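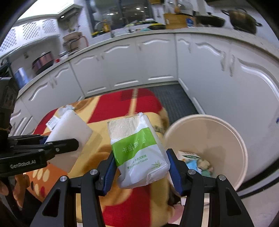

## 24/5/13 星期一 纸巾

晚上收拾桌子，本来打算一刻钟弄完，结果又坐到十点多。起因是一包袖珍纸巾，包装上写着“卡丽施”，绿底白字一道斜杠，右下角还印了个绿色的竹叶标志。

竹叶。我对竹叶一向不太信。现在什么纸都要沾一点竹子，印一片叶子又不花钱。是真用竹浆，还是只觉得绿色看着干净，光看正面看不出来。背面的小字我懒得找眼镜，改天再说，改天多半也不会看。

这种纸巾家里到底是怎么攒起来的，我一直没想通。我不记得自己正经买过几次。吃面的店里给，加油给，楼下Pamivden开业那阵子进门就塞给你一包，走的时候又塞一包。攒在抽屉里，攒到抽屉关不上，然后真到出门流鼻涕的时候，口袋里一包也没有。

所以今晚的任务是把它们归拢一下。标准定得很低：

- 没拆的放门口的盒子
- 拆过的放桌上先用掉
- 散出来的单张，叠平，压在拆过的那堆下面

第三条我自己都怀疑。散出来的纸巾叠平了，还是散的，过两天照样飘到地上。可是扔了又舍不得，明明是白的，没用过。我妈那一辈人会把它垫在遥控器底下，我以前笑话过，现在也差不多到这一步了。

## 关于那本收纳的书

上个月跟风下了Rengifo的收纳课，二十节，听了六节。里面有一节专门讲“小件消耗品”，说应该给每一样东西一个固定的家，用完回家，拿的时候不思考。话说得很顺，听的时候直点头，关掉手机就觉得哪里不对。纸巾这种东西本来就是要带出门的，它的家在哪儿？在包里？我有两个包。在外套口袋里？外套要换季。十二月那件厚大衣，前阵子收进柜子之前掏口袋，掏出来一包压成饼的，还有一张揉成团的停车票。按课里的说法，这包纸巾算是在家里待得很好，一待就是一个冬天。

课里还推荐了一种分格盒，Plukwood的，页面上拍得很漂亮，每格里站着一样东西，像小学生排队。我看了看价钱，又看了看评论，评论里十个有八个写“很满意，还没用”。还没用怎么满意的。最后没下单，拿了个装月饼的铁盒，大小刚好，就是盖子开起来响，半夜拿纸会把全家吵醒。

## 包装这件事

再说塑料皮。这种亮亮的白塑料，一捏就皱，皱了就再也平不回去。拆开以后更难看，上头拧起一个尖，里面的纸露着，底下那头折过来一截，怎么压都有印子。厂家好像默认你拆开之后会一口气用完，可谁会一口气用完一包纸巾，除非重感冒，或者看了什么不该看的电影。

有的牌子带那种可以反复贴的封口，用三次就不粘了，沾了一层灰和包里的碎屑，贴上去也是摆设。说是防尘，我看防尘的主要是心理作用。真要讲究，应该放进小布袋里。布袋我也有，Jerklow送的赠品，拉链是坏的，拿到手那天就坏，一直没扔，理由是“说不定能修”。写到这里去翻了一下，还在，还是坏的。

纸巾本身我倒没什么可抱怨，米白色，有一点压纹。颜色发米，有人说是没漂过，更健康。我不反对，也不太信。擦鼻子就是擦鼻子，擦完都一样进垃圾桶。

## 桌子

桌布还是那块花的，红的、米黄的、橙的、棕的，什么都有。当初挑它是图耐脏，这一点倒是没骗人，因为根本看不出哪儿脏。缺点也在这里：擦桌子全凭自觉，擦没擦都是一个样子，我怀疑家里有人就是利用了这一点。白纸巾放上去很显眼，算是它唯一一个在收拾东西时帮得上忙的地方。要是哪天丢了个红色的瓶盖在上面，大概得用手摸着找。

想过换一块素的。想了两年了。素的好看，好看三天，第四天洒一点酱油，然后你就每天对着那个印子吃饭。朋友家那种灰麻布的桌布，每次去都铺得平平整整，我严重怀疑是听见门铃才铺上去的。

## 结果

铁盒放门口了，盖子先不盖。拆过的摆在桌子靠墙那一边，叠平的单张压在下面，目前还算听话。我给它两天。

这种整理到底有没有用，我说不好。每次收完，抽屉里是松快了，东西无非是从一个地方挪到另一个地方，过一阵子再挪回来。课里管这个叫“流动”，我管它叫白忙。不过抽屉确实能关上了，关的时候还试了几下，挺顺的，这个得承认。

腰有点酸。明天要买洗衣液、电池，还有垃圾袋要大号的，上次买小了，套不住桶。**不要再拿店里送的纸巾。** 写下来是写下来了，明天中午去吃面，人家往托盘里一放，我估计还是会揣走。

剩下那几节课也不知道要不要听。下一节讲塑料袋。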